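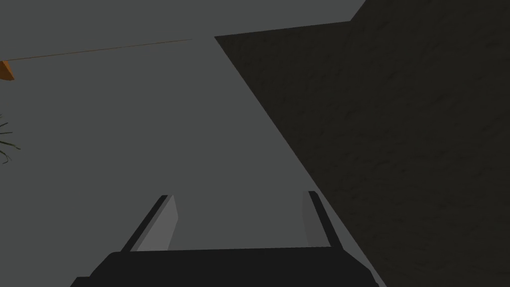 *Figure 4-1. Wrist view in the Carville simulator, gripper open, dark textured surface to the right.*

## 4. Setting up the wrist view and the keep-out check

*Weltell Motion Tools, manual revision of January 20, 2018. Section maintained by Kenza Salem.*

By now you have the simulator running and the arm answering to its name. This section connects the wrist view to the planner, so the planner can learn what you already know: large dark things beside the gripper are best left alone.

### 4.1 Before you start

- Finish Section 3. People skip Section 3. We can tell from the support mail.
- Close any other copy of Carville. Two copies will both claim port 1430, and neither one is polite about it.
- Load the `mutstead` world file. The older `ezzat` world still opens, but its surface labels don't match the ones used below.

### 4.2 Connect the view

1. Open **Sensors > Wrist** and select **Enable stream**.
2. Set the frame buffer to 8. Larger numbers are accepted and then ignored, a behavior we plan to call a feature until April.
3. Select **Show live**. You should get the open fingers at the bottom of the view, with the world beyond them.
4. Check that both fingertips are visible. If one is missing, the mount offset is wrong. Go back to Section 3.
5. Select **Save profile**. The button gives no sign of having done anything. Press it once and have faith.

**Note:** The flat gray of the default world has no texture at all, and the feature tracker finds it as interesting as you do. Tracking leans on whatever else is in view. A thin line, the edge of a colored object or a few leaves at the left side will do, but if all of them leave the view the status lamp turns yellow and the pose estimate starts to wander.

### 4.3 Mark the keep-out surface

1. Pause the arm with **Hold**. Do not use **Stop**, as it also clears the profile you just saved.
2. In the live view, click the large textured surface. The outline should follow its straight edges.
3. If the outline spills onto the gray, lower **Edge tolerance** one notch and click again.
4. Set **Clearance** to 400. The units are tenths of a millimeter, for reasons known only to Tarek Helmy, who wrote the dialog and stands by it.
5. Select **Apply to planner**.

**Caution:** The keep-out check tests the palm and the fingers. It does not test the forearm. A plan can pass the check and still put an elbow through the furniture. In simulation this costs you a restart. On the real arm it costs more, and there is a form.

### 4.4 Test from a second pose

One good view proves very little. Jog the wrist a short way with **Hold** off, then pause again and look at the outline before you run any plan.

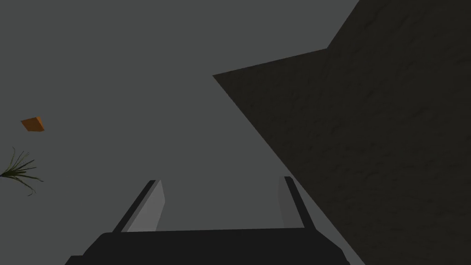 The right finger is the one to watch. When it overlaps the dark surface in the view, the segmenter has to separate a black finger edge from a nearly black background, and it sometimes awards the finger to the scenery. The planner then believes the gripper is already in a collision and refuses to move, with error 359.

To clear error 359:

1. Select **Hold**.
2. Open **Masks > Gripper** and select **Rebuild from model**. The mask is then drawn from the joint angles, and the image gets no vote.
3. Select **Recheck**.
4. If the error comes back, jog the wrist to the left and repeat from step 2.

**Note:** Overlap in the view does not mean contact. The wrist view has no depth channel in this release, so read the distance from **Planner > Nearest surface** before you decide the finger is touching anything.

When **Recheck** passes at both poses, save the profile again under a new name. Section 5 will ask for it.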